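Wovbridge Evening Program
Household Bookkeeping for Beginners
Handout 2: Where the money goes between paydays

Welcome back, everyone, and thank you for bringing your shoeboxes. I know it isn't much fun to carry a year of receipts across a parking lot in November, but you'll be glad to have them on the table tonight, because we're going to do a lot of sorting and very little theory.

Last time we talked about income, and most of you had that written down before the coffee was ready. Spending is harder. It comes in little pieces, on different cards, in different moods, and a fair bit of it leaves no paper at all. So please don't be discouraged if your first page looks like a mess. Mine did, and I'd been doing other people's books for years by then!

Fixed and loose costs

A fixed cost is one you've already promised to pay: rent, insurance, the phone, the car loan. The amount may change once a year, but you don't decide on it every week. A loose cost is one you decide on as you go, such as groceries, gas, haircuts and birthday presents. Write the fixed ones on the left side of your sheet and the loose ones on the right. If you can't tell where something belongs (the gym is the one everybody asks about), put it on the left for now and draw a small star next to it.

Heating gives people trouble too. If you're on a level payment plan, it goes on the left. If the bill follows the weather, it goes on the right, and we'll smooth it out when we get to averages.

A worked page

Take a household that uses the Statine ledger, the green one in your packet. In one month they spent 318 dollars on groceries, and the ledger has a single box for that, so in it goes. When they sat down with the receipts, though, 32 dollars of it was dog food and 25 dollars was a baking dish for a wedding present. Move those to Pets and to Gifts, and groceries comes down to 261 dollars. The total spent hasn't changed at all, of course, but now the grocery number can be compared with next month's, and the gift money doesn't sneak past in a bag of apples.

Do this with your own biggest receipt first. I'd pick one from a store that sells a bit of everything - those are where the categories get tangled.

Cash

For cash, use the Nudislow pocket sheet (the folded one). Write down what you took out of the machine and what was left in your wallet when you took out more. The difference is what you spent, and you can fill in what it went to as far as memory allows. Anything you can't place goes under Unknown. Please leave it there and don't guess, however tempting it is to call it lunch.

Big purchases and the months they belong to

Small businesses spread the price of equipment over the years it's in use, and you can do a simple version at home for a washer or a set of tires. Divide the price by the number of months you expect to keep the thing, and set that much aside toward the next one.
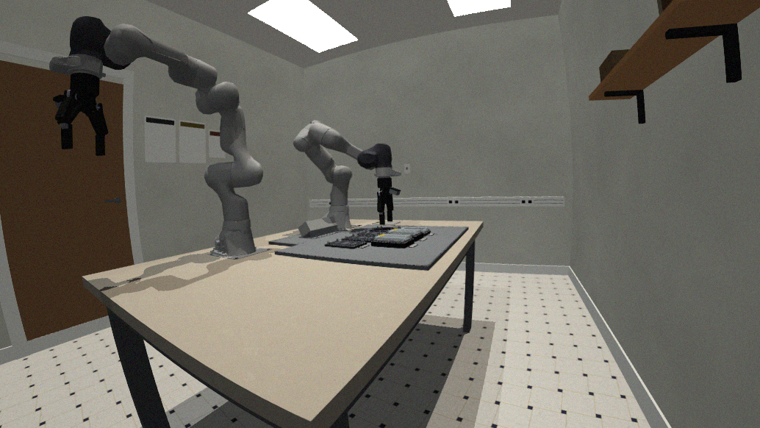
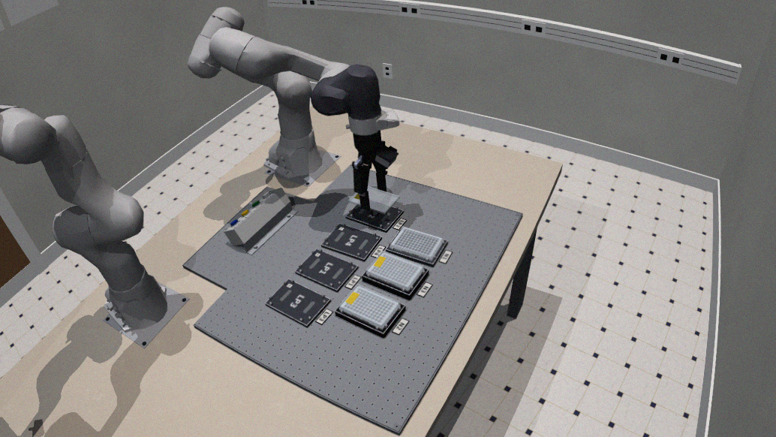 Table-mounted equipment, two arms to a table.

Reading time: 2 minutes

For next time, finish one full month on the Statine pages and bring the Mousavi worksheet with the top half filled in. Pencil is fine. Leave the savings line blank, as we'll do that one together after the break.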